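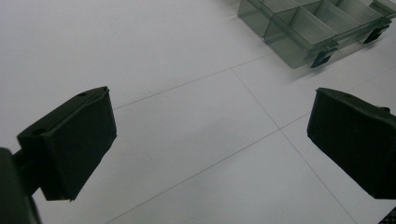 Search course pages Go

Unit 3: Stock Control for Small Parts
Instructor: Fathima Wickramasinghe
Lab sections: Hye-jin Ma

3.1 Scope

This unit covers independent-demand items of low unit cost: fasteners, washers, terminals, fuses, seals and similar stock. Demand for these items doesn't depend on a production schedule and has to be estimated from past usage. Dependent demand is covered in Unit 5.

Read the Endham case before the lab. The Endham store carries 1,407 part numbers, most of them worth less than the labor needed to count them. The case is used for all worked problems below.

3.2 Terms

On hand: units physically in the store.
On order: units ordered from a supplier and not yet received.
Allocated: units on hand but promised to a job.
Inventory position: on hand plus on order, less allocated.
Lead time: the interval from the decision to order to the point where the units can be issued. It includes receiving and put-away. Students often leave these out, and the reorder point comes out too low.

All reorder decisions are made on inventory position. If on-hand quantity is used alone, an item with an open order will be ordered a second time.

3.3 Classification by annual value

Annual value is annual usage multiplied by unit cost. Rank all items by annual value, largest first, and take the running total as a percent of the whole. Class A ends where the running total reaches 80 percent. The cut between B and C is set by local practice. Martens, the second store in the case, places it much lower in the list than Endham does, and the two sets of results can't be compared without adjusting for this.

Two cautions. First, classification by value says nothing about how critical an item is. A seal worth a few cents can stop a pump. Mark critical items separately and carry the mark through to the count schedule. Second, the ranking should be redone when unit costs are updated, even if usage is unchanged.
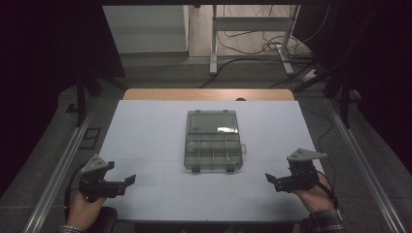
3.4 Two-bin control

Class C items are normally held under two-bin control. The stock of one part number is split into a working bin and a reserve bin. Issues are made from the working bin only. When it is empty, the reserve is opened and an order is placed. No issue records are kept.

The reserve quantity is equal to the reorder point. The method fails in three common ways:

(a) the reserve is opened without an order being placed;
(b) a receipt is put into the working bin before the reserve has been refilled;
(c) demand has risen since the reserve quantity was set.

Failures of type (a) are reduced by fixing the order card to the reserve bin itself. Type (c) can be found only by review, as there are no issue records to show the change. The time between order cards is the best available measure of demand.

3.5 Reorder point

For steady demand and a known lead time:

R = dL + S

where d is mean demand per week, L is lead time in weeks, and S is safety stock.

Worked problem. Part: hex nut, Endham store. Mean demand is 80 per week. Lead time is 3 weeks. Safety stock is set at 57 units.

R = (80)(3) + 57 = 297

An order is placed when the inventory position falls to 297 or below. If the store is reviewed once a week, replace L with L + 1 and work the problem again. S must also be recalculated, for it now has to protect a longer interval.

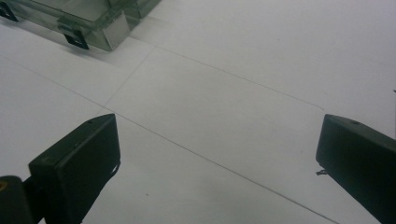
3.6 Cycle counting

A cycle count checks a portion of the part numbers on each working day. Class A items are counted most often. Count tolerance is stated as a percent of the recorded quantity for B and C items and is zero for A items.

Weigh counting is allowed for C items. Take the sample weight from the same lot as the stock being counted. Plating thickness differs between lots, and the error grows with the quantity on the scale.

Record the cause of each variance before correcting the balance. Use the cause codes in the Laneck manual, Appendix B. Code 9 (unknown) needs the initials of the section leader.

3.7 Problems

1. Rework the hex nut problem with weekly review and S unchanged. Explain why the result understates the need.
2. An item has an open order larger than R and nothing on hand. Should a new order be placed? Show the inventory position.
3. Draw up a two-bin card for one C item in the Endham case.

Problem sets go to Hye-jin Ma at the start of lab. The Fonano spreadsheet may be used for Problem 1 if the formulas are shown.

Related pages
Unit 2: Estimating Demand from Usage Records
Unit 4: Order Quantity and Price Breaks
Unit 5: Dependent Demand
Endham Case: Data Tables
Laneck Manual, Appendix B: Variance Codes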